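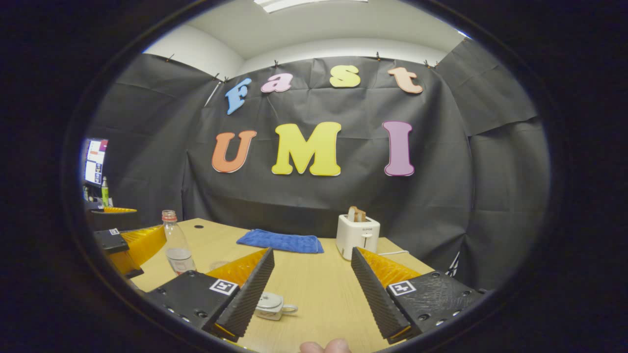 4.2 Color, outline and spacing

The second part of the survey dealt with lettering that people cut out and put up themselves, for school plays, stalls, club rooms and family parties. Printed banners were left out, as were letters bought ready-made. The sample held 2,372 letters from the towns of Jisetti and Aydoğan, coded by two readers working apart. Where the readers disagreed, Oluwatosin Dauda made the final call.

Color was coded first. Most makers used more than one color in a word, and many used a new color for each letter. Le Goff and Marty treat this as a fault in signs, on the grounds that a reader groups letters by color before grouping them by place. Our results support them only in part. On pale walls, words in mixed pastel colors were read more slowly than words in a single dark color, and the yellow letters were the ones most often missed. On black or navy cloth the gap was small. Pale colors that look very different from one another are all much lighter than the cloth, and the reader seems to rely on that difference first.

Outline was coded as none, thin or thick. A thin white outline in combination with a dark background is shown in Figure 6, where the letters within each of two words, "Fast" and "UMI", differ in color. Outlines of this type made little difference to pale letters such as yellow or peach. They helped more with mid-tones – orange and purple above all – which otherwise sank into the cloth when the room lights were turned down. Thick outlines did worse than thin ones in small letters, as they closed up the inside of the "a" and the "e".

Size and case were harder to separate. Makers who used two lines of text tended to give one line larger letters, and often changed from lower case to capitals at the same point. We can't say from the survey alone which of the two changes readers responded to. The follow-up test described in Section 5 used the same case throughout for this reason.

Tilt was measured against the edge of the backing. A single tilted letter in a short word did not slow reading at the distances tested, up to 6 meters. Several readers remarked on it afterward, and Aubert reports the same in his work on shop windows: people notice a crooked letter and read the word correctly anyway. Uneven gaps were a more serious problem. When the space inside a word came close to the space between words, readers ran the two words together or split one in the wrong place.

Folds and creases in the backing were noted but not scored. Gaillard suggests that a fold running through a letter can be taken for a stroke, and we found a few likely cases with the capital "I" and the lower-case "l". All of them were on thin paper backing – none on cloth. The number is too small to test.

Finally, 69 of the makers answered a short set of questions on how they had chosen their colors. The most common answer was that they used the card they had at home. Legibility was rarely mentioned, even by those who had put up lettering for a paying audience. Their answers on spacing are taken up in Section 4.3, together with the results for hung and pinned letters.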